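About Us

The Briletti Fund is the student grants office at Wimuvow College. We give money to student clubs and societies, keep the records of how it is spent, and help club officers with their budgets during the year. The office is run by students, with one member of college staff who signs off payments.

We are separate from the Student Council, although people often mix us up. The Council decides how large the fund will be each year. After that the decisions on individual clubs are ours, and the Council can only send one back if we have broken our own rules. This has happened twice.
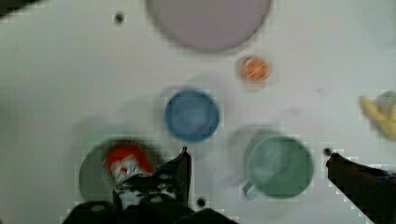

Where the money comes from

Every full-time student pays an activity fee with their registration. Part of it goes to the Council, part to sport, and the rest comes to us. Part-time students pay half the fee and have the same right to join clubs, apply for grants and sit on the funding panel.

We do not take money from outside companies. Clubs may find their own sponsors if they wish, but they have to tell us the amount before we look at their application. A sponsor's name cannot appear on anything the fund has paid for.

Anything left unspent at the end of the summer term goes back into the fund for the following year. Clubs are sometimes worried that they will be given less next time if they return money. The panel does not look at it that way, and there is a line in our rules which says so.

Who we are

The panel has five student members, elected for one year. They can stand again once. A quorum is three, and a member who belongs to a club must leave the room when that club's application is heard. They may come back in for the next item.

Ubaldo Parisi is the grants officer and the staff member of the office. He was treasurer of the chess society here as a student and came back to work in the finance department before moving to us. He has no vote. Questions about claims, invoices and late payments should go to him first.

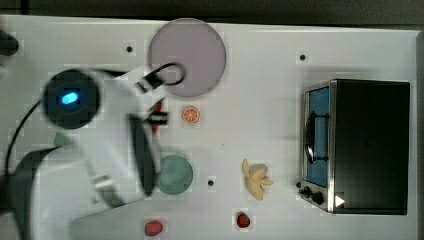 Robot arm over a white table, with a lavender plate and an orange slice.

What we fund

We currently support almost 65 clubs. The largest is the drama society, which has its own storeroom and a long list of costumes to insure. Several of the smallest have fewer than ten members and ask only for room hire and printing.

There are two kinds of grant. The annual grant covers the ordinary running of a club for the whole year: room hire, materials, coach travel, visiting speakers, affiliation fees and so on. Applications open in February and are heard before the Easter break. The small grant is for things that come up during term, and clubs can ask for one at any time. Small grants are normally decided by two panel members by email.

Last year the biggest single annual grant was £3,222. Most were a good deal lower. We publish the full list on the noticeboard outside the office and on the college website, with the amount each club asked for next to the amount it received.

Food is the part of our rules that causes most argument. We will pay for food at an event that is open to all students and has been advertised as open. We will not pay for a meal for members only, and we will not pay for alcohol in any circumstances. Tea, coffee and biscuits at an ordinary club meeting come out of membership fees.
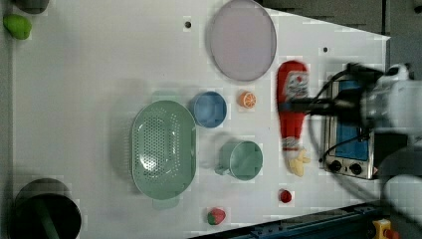

Clubs that charge for tickets should include the expected income in their budget. If more people come than planned, the club keeps the extra up to the value of the grant, and anything over that is shared equally with the fund. If fewer come, talk to us. We can sometimes cover a loss, although we need to see the receipts and the original estimate.

How decisions are made

Hearings are open and any student may sit in. A club sends one or two officers to present its budget, usually for five minutes, and the panel then asks questions. These are mostly plain ones: why this coach firm, how many people came last year, whether the thing could be borrowed. The vote is taken line by line, so a club may get its travel in full and have its printing cut.

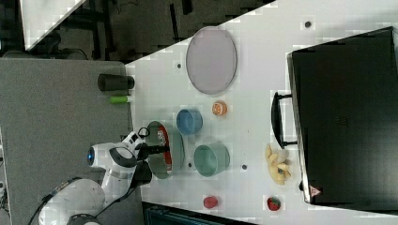
Equipment has its own form. Anything bought with a grant belongs to the fund and is lent to the club, and it must be returned if the club closes. Say where the item will be kept and who will have the key. For electrical items we also need the make and model, and a note of any safety labels. A toaster oven like the big black one, with the red-and-white warning triangle near its corner, would need that note and a place to stand that the college has approved for cooking. Extension leads are covered by the same form.

A club that is unhappy with a decision can appeal within two weeks. Appeals are heard by three former panel members, and none of them may have belonged to the club in question.

Finding us

The office is on the first floor of the Testa Building, next to the Fastov Room, where hearings are held. We are open at lunchtime during term. There is a lift at the car park end. Forms can be left in the box by the door when the office is closed.

Page last updated December 2022.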